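4.2 Clearing the table, or why I stopped promising people a robot butler

I should say up front that table clearing was supposed to be our easy task. When Khalil Smadi and I drew up the chore list in May, we put folding and dish loading at the hard end, wiping in the middle, and "pick up the thing and put it where it goes" down at the bottom, as a kind of warm-up. I figured we'd have it wrapped up before lunch on the first day and spend the rest of the month on towels. Reader, we spent the month on tables.

The setup carries over from Section 3. A person does the chore with the hand-held gripper, the wrist camera records it, and the policy learns from those recordings and then has to do the same chore on the arm. For table clearing we collected 2176 demonstrations across our two sites, the Zokulmont apartment and the back bench of the Kulisberg shop. The objects are the sort of stuff you'd find on any kitchen counter or packing table: lidded tubs, mugs, rolls of tape, a stapler, paper bags. Eirini Panagiotou did the largest share of the apartment demonstrations and she is very, very good with the gripper, to the point where I started to worry that we were training on a person nobody else could imitate (more on that below).

Let me start with approach, since that's where most of the trouble lives. A person reaching for a tub on a bare table does something so ordinary that it's hard to write down. You open your hand on the way, you aim a bit past the near edge, and by the time you arrive your fingers are already on either side of it. With the gripper you have to make the same choices, only now the whole opening is two stiff pads and you can't curl anything around a corner if you got the angle wrong. Figure 7 is from this stage of the task. 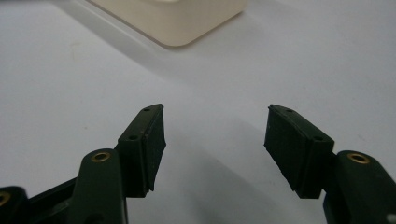

Figure 7. Table clearing, a pale container on a white tabletop, seen between the open finger pads.

The policy has the same wrist view to go on, and it turns out to be a stingy one for judging distance. On a patterned tablecloth the surface slides by as the arm moves and the network seems to use that. On a plain white surface there's very little to slide by. We saw the arm stop short and close on air, and we saw it keep going and bump the tub along the table like a shy kid pushing peas around a plate. Riku Fujimoto's first guess was that our lighting was to blame, so he ran the same objects with the overhead lamp moved and then with a second lamp added. Success shifted a little both ways, with no pattern I'd want to defend in front of a reviewer.

What did help was adding slow approaches. Most of our demonstrators hurry through the empty part of the reach – I do it too – and then slow down sharply right at the object. We went back and recorded 579 more demonstrations in which people were asked to take the last stretch at an even pace and to make at least one small sideways correction before closing. These are included in the 2176. Trained without them, the policy cleared a full table in 9 of 20 trials. Trained with them, it managed 11 of 20. I know, I know. That's two tables. We don't claim significance for it, and I'm reporting it mainly because the kinds of failure changed even though the totals barely did: the closing-on-air failures mostly went away, and what was left was dropping things and pushing things.

Now for the Eirini problem. Since her demonstrations were so smooth, they rarely contained a mistake, and so they rarely contained a recovery. Matúš Urban (who will tell you himself that he is clumsy) has demonstrations full of second tries. He comes in crooked, touches a corner, backs off, comes in again. We had been throwing a lot of those away under our original quality rule, which asked for one clean grasp per object. When we relaxed the rule and kept any demonstration that ended with the object in the bin, the arm began to back off and retry after a bad contact. It doesn't do this reliably. It will sometimes retry the exact same bad grasp over and over until the time limit, and I've stood there watching it with real sympathy.

A quick word about the shop floor, as I get asked about it at every talk. People assume that the shop is harder than the home, and for table clearing we found it a bit easier. The Kulisberg bench has the same bins in the same places every day, and the folks working there put things down squared up to the edge out of habit. In the apartment, a tub could be anywhere at any angle with a spoon leaning on it. If somebody wanted to deploy our system tomorrow (please don't), I'd point them to a bench with a fixed bin and a short list of objects, and I'd still want a person within arm's reach.

So can the machine clear a table yet? With known objects, spaced well apart, and a generous time limit, it often can. With two things touching each other, usually not. Stacked things we left out completely. A person with the gripper in hand clears any of our test tables without seeming to think about it, using the same pads and looking at the same objects, so I don't believe the hardware is what's holding us back at this level of difficulty. The hand-held tool is limited and people still get the chore done with it. Whatever they are doing in the last few inches, we've captured part of it and lost the rest.

One more wrinkle before towels. Evanthia Kokkinos, who scored the trials, pointed out that our success measure says nothing about how the table is left. A trial where the arm nudged a tub clear across the surface before finally getting hold of it counts the same as one where it picked the tub up neatly. We rescored all the apartment trials with a "disturbance" column, described in the Appendix, and I'd encourage anyone comparing against our numbers to look at both. My own sense is that for a household the disturbance score may matter more. I can wait for a slow robot. I'd have a much harder time with one that shoves a full mug toward the edge on its way to a fine success rate.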